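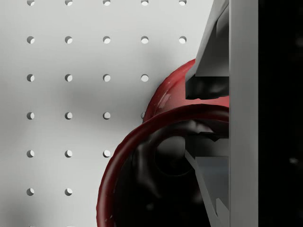
The Shared Kitchen at Brokby Hall: Where Do the Mugs Go?
Halima Kimaro, Introduction to Household Economics, May

Background

Brokby Hall has one kitchen for two floors. The housing office buys mugs every fall and by spring people are drinking tea out of measuring cups. My roommate blames the third floor. I wanted data.

Method

I put a dot of nail polish under every mug in the cupboard and checked the cupboard at 7 p.m. through the spring term. I also left a survey on the fridge, which came back with several useful answers and one recipe.

Results

Most of the marked mugs left the kitchen in the first month. A few returned, usually right before room inspections, and usually with something growing in them. The housing office let me see its receipts: it spent around 2,000 dollars on kitchen goods last year, 600 of it on mugs. Every person who answered the survey said they always bring theirs back.

Discussion

The readings on shared resources (Bhatt, weeks 4 and 5) predict that people take care of what they think is theirs. My neighbors seem to think the mugs are theirs and take care of them by keeping them under the bed. A deposit might help. So might a name on each mug, although I tried this with my own and now somebody else on the hall answers to Halima.

Limits

Nail polish comes off in the dishwasher. I learned this in week six.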